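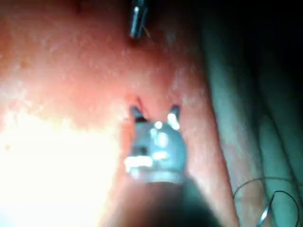
Deklow 과제 중간 진행 보고
제출처: Brondcombe 연구지원실
제출일: 2020년 1월 23일

본 보고서는 지난 9월에 보고드린 이후의 진행 상황을 정리한 것입니다. Deklow 과제의 목표는 사람이 원격 조종으로 봉합 동작을 보여 주고, 로봇이 그 기록에서 동작을 배우도록 하는 것입니다. 이번 기간에는 학습보다 시연 기록을 모으는 일에 시간을 더 많이 사용하였습니다. 이 점은 처음의 계획과 다르며, 이유는 아래에 설명드립니다.

1. 시연 수집

이번 기간의 목표였던 시연 60건을 모두 기록하였습니다. 조종자는 2명이고, 두 사람 모두 같은 콘솔을 사용하였습니다. 콘솔은 Brivico에서 공급한 것이며, 손잡이의 움직임을 축소하여 로봇 팔에 전달합니다. 축소 비율은 처음에 조종자가 자유롭게 고르도록 하였으나, 기록을 서로 비교하기가 어려워서 중간부터 하나의 값으로 고정하였습니다. 고정하기 전의 기록은 버리지 않고 별도의 폴더에 보관하고 있습니다.

시연 한 건은 다음의 다섯 단계로 나눕니다.

- 조직에 접근하기
- 조직의 가장자리를 잡기
- 바늘을 통과시키기
- 실을 당기기
- 매듭을 짓고 물러나기

단계의 경계는 조종자가 발판을 눌러서 표시합니다. 처음에는 기록이 끝난 후에 영상을 보면서 표시하였는데, 사람마다 경계의 위치가 달랐습니다. 특히 "잡기"가 끝나는 시점과 "통과"가 시작되는 시점을 정하는 것이 어려웠습니다. 발판 방식으로 바꾼 다음에는 경계가 더 일정해졌습니다. 다만 조종자가 집중할 때 발판을 누르는 것을 잊는 경우가 있어서, 이 경우에는 지금도 손으로 보완합니다.

2. 카메라와 조명

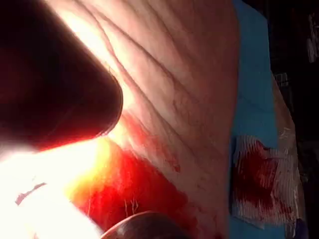
노출 설정은 이번 기간에 가장 많은 조정이 필요했던 항목입니다. 작업대의 조명은 조종자가 편하게 볼 수 있도록 맞추어져 있었고, 손목 쪽의 작은 카메라에게는 너무 강했습니다. 피부의 주름과 짧은 털까지는 충분히 구별되는데, 왼쪽 아래 구석은 빛이 넘쳐서 표면의 정보가 거의 남지 않습니다. 그 옆의 고인 피도 빛을 받으면 붉은색에서 주황빛 노란색으로 변하기 때문에, 색만 가지고 출혈 부위를 나누는 방법은 사용할 수 없었습니다. 드레이프 위의 피 묻은 거즈를 출혈 부위로 잘못 표시하는 일도 있으므로, 파란 드레이프의 영역을 먼저 제외한 후에 나머지를 처리하도록 순서를 바꾸었습니다.

자동 노출은 현재 끄고 있습니다. 기구가 표면에 가까워질 때마다 밝기가 흔들려서 학습용 영상으로 적당하지 않았습니다. 대신에 시연을 시작하기 전에 조종자가 값을 한 번 정하고, 그 시연이 끝날 때까지 바꾸지 않습니다. 반사광이 남는 문제는 편광 필름으로 줄여 볼 예정입니다. 필름은 주문하였으며 아직 도착하지 않았습니다.

초점에 대하여도 말씀드립니다. 카메라는 기구의 끝부분에 초점을 맞추고 있으므로, 기구의 축은 항상 크게 흐려집니다. 이것을 고치려고 하면 끝부분의 선명도가 나빠집니다. 저희는 끝부분을 우선하기로 결정하였습니다.

3. 원격 조종에서 관찰한 점

Lu 실험실의 콘솔에는 힘을 손으로 되돌려 주는 기능이 없습니다. 그래서 조종자는 눈으로 힘을 판단해야 합니다. 익숙해진 조종자는 조직이 눌리는 모양과 실이 펴지는 모양을 보고 힘을 조절한다고 설명합니다. 이것은 학습에도 중요한 사실입니다. 사람이 화면만 보고 판단하였다면, 그 판단에 필요한 정보는 원칙적으로 화면 안에 들어 있어야 하기 때문입니다.

실을 당기는 단계에서는 두 조종자의 방식이 다릅니다. 한 사람은 한 번에 길게 당기고, 다른 사람은 짧게 여러 번 나누어 당기면서 중간에 기구를 다시 잡습니다. 결과의 품질은 비슷하게 보이지만, 두 방식을 섞어서 학습시키면 로봇이 중간에서 망설이는 동작을 합니다. 현재는 조종자별로 모델을 따로 학습시키고 있습니다. 이 방법은 임시적인 것이며, 방식의 이름표를 입력에 넣는 실험을 준비하고 있습니다.

손으로 직접 팔을 움직여 주는 교시도 시험하였습니다. 접근 단계에서는 원격 조종보다 빠르고 편리했습니다. 그러나 끝부분의 작은 회전을 손으로 만드는 것이 어렵고, 사람의 손이 카메라를 가리는 문제도 있었습니다. 따라서 손 교시는 접근 단계에만 사용하고, 나머지 단계는 모두 원격 조종으로 기록합니다.

조직 위에는 가는 털이 있는 경우가 있고, 어두운 털은 실과 비슷하게 보입니다. 표시 작업의 지침에는 실이 팽팽하게 펴져 있을 때의 모양과 털이 둥글게 휘어 있는 모양을 비교하는 설명을 추가하였습니다. 다만 느슨한 실도 둥글게 휘므로, 이 기준만으로는 충분하지 않습니다.

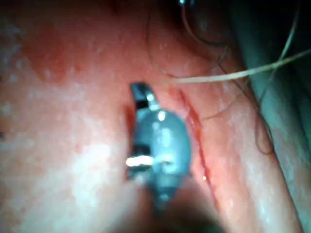
4. 학습 결과

학습된 모델은 접근 단계를 안정적으로 수행합니다. 잡기 단계는 조직의 위치가 시연과 비슷할 때는 성공하지만, 조직을 조금 돌려 놓으면 가장자리에서 벗어난 곳을 잡는 일이 많습니다. 바늘 통과는 아직 사람의 감독 없이 시험하지 않았습니다. 매듭 단계는 학습을 시작하지 않았습니다. 이 부분은 계획보다 늦어졌습니다.

늦어진 원인은 주로 기록의 동기화 문제였습니다. 팔의 관절 값과 영상의 시각이 서로 조금씩 어긋나 있는 것을 늦게 발견하였고, 이미 모은 기록을 모두 다시 맞추어야 했습니다. 수정 프로그램은 완성되었으며, 새로운 기록에는 같은 문제가 없습니다. 더 일찍 확인하지 못한 것은 저희의 책임입니다.

실패한 시연도 지우지 않습니다. 바늘을 놓친 경우나 실이 기구에 걸린 경우에는 조종자가 그대로 계속하면서 회복하도록 부탁하였습니다. 이런 기록은 성공한 기록과 구별하여 표시합니다. 회복 동작을 포함한 모델이 그렇지 않은 모델보다 나은지에 대하여는, 비교 시험이 끝난 다음에 보고드리겠습니다.

5. 다음 기간의 계획

가장 먼저 할 일은 잡기 단계의 개선입니다. 조직의 방향을 일부러 바꾸어 놓고 시연을 추가로 기록할 것입니다. 그다음에 바늘 통과를 시험하며, 이때에는 조종자가 콘솔에 앉아서 언제든지 조종을 넘겨받을 수 있게 합니다. 매듭 단계는 두 기구가 한 점에서 만나는 순간이 많고, 이때 한 기구가 다른 기구를 가리므로, 한쪽 카메라의 영상만으로는 부족할 것으로 예상합니다. 양쪽 영상을 함께 사용하는 구조로 바꾸고 있습니다.

예산의 변경은 요청드리지 않습니다. 편광 필름과 실의 구입 비용은 기존의 소모품 항목에서 처리하였습니다. Brivico와의 콘솔 유지 계약은 같은 조건으로 연장하는 것을 협의하고 있습니다. 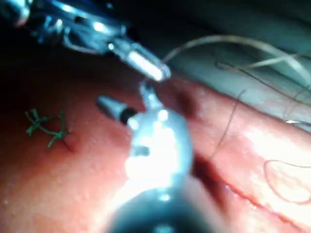
지난 보고 이후에 Brondcombe에서 보내 주신 질의에 답변드립니다. 시연의 수를 더 늘리면 매듭 단계의 지연을 줄일 수 있습니까?

시연의 수보다 동기화와 단계 표시의 품질이 먼저 해결되어야 한다고 판단합니다. 현재의 기록을 정리하여 매듭 단계의 첫 학습을 한 다음에, 추가 시연이 필요한 부분을 정하겠습니다.

정리된 기록의 열람 권한은 요청하시면 지원실의 담당 계정에 열어 드리겠습니다. 용량이 크기 때문에 영상은 단계별로 나누어 전달하는 것이 편리합니다.

문의: Deklow 과제 사무실, Lu 실험실 | 저작권 Deklow 과제팀, 무단 전재 금지 | 맨 위로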